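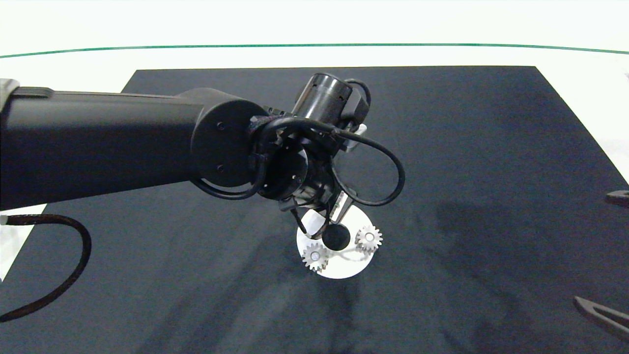
I do the bench round at Kasten twice a year, once in April and once right before everybody disappears for the holidays, and every time I tell myself I'll keep the comments short. I never do! This round covers the assembly tables in the Lomuvero room, mostly work surfaces, mats, small parts and whatever is trailing across the tops. Table 2 is the white one with the big dark mat, and I like how that pairing works: the mat takes up most of the working space, the parts are grouped together on it, and you still get a bright strip of white tabletop along the back. Please keep that strip. It's where I look first for stray screws.

Round done Wed 19 December, with Paweena Duangkaew holding the clipboard.

1. Table stands firm, no rocking
OK. I leaned on all the corners of Table 2 (sorry, Yurii, I know you were trying to write). Table 1 still has a wobble at the window end. Same comment as April.

2. Tabletop clean, no chips or sharp edges
OK with a note. There's a sticky patch under the front lip of Table 1 that smells like old tape glue. Citrus cleaner, please, then a plain damp cloth.

3. Mat lies flat, corners down
OK on Table 2. On Table 1 the near right corner curls up enough to catch a sleeve – I caught mine. Turn it over and leave the heavy catalogs on it for a weekend. If it still curls, order a new one from Umau.

4. Small parts kept together on the mat
OK. I was so pleased with this one. Last time we had washers in the window track.

5. Cables clear of hands and elbows
Needs a look. Loose loops over a work surface are fine until somebody reaches across for the tweezers and takes the whole lot along. Milovan Nikolovski has a bag of 100 reusable ties in his drawer and has promised to share.

6. Cables leaving the table don't cross the walkway
OK today. Somebody has run the floor cover all the way to the wall, thank you whoever you are.

7. Lighting
Not OK over Table 1, the left tube flickers. Reported to Ottó Csonka, ticket 13 on the sheet by the door. Table 2 is nice and bright.

8. Safety glasses within reach
OK, but two pairs are so scratched I wouldn't read a menu through them. Toss those.

9. No food or drink on the tables
Hmm. There was a mug. It left when I came in, so I'm calling it OK.

10. Bins emptied, floor swept
Bins yes, floor mostly. Get under the Imik shelving, there's a whole drift of packing foam back there.

Still open: the Table 1 wobble, the curled mat corner, the tube, the cable ties. Teodora Begović has the sheet while I'm away, so initial your item with her when it's fixed and put the day next to it – initials on their own don't help me much when I'm trying to work out what got done when.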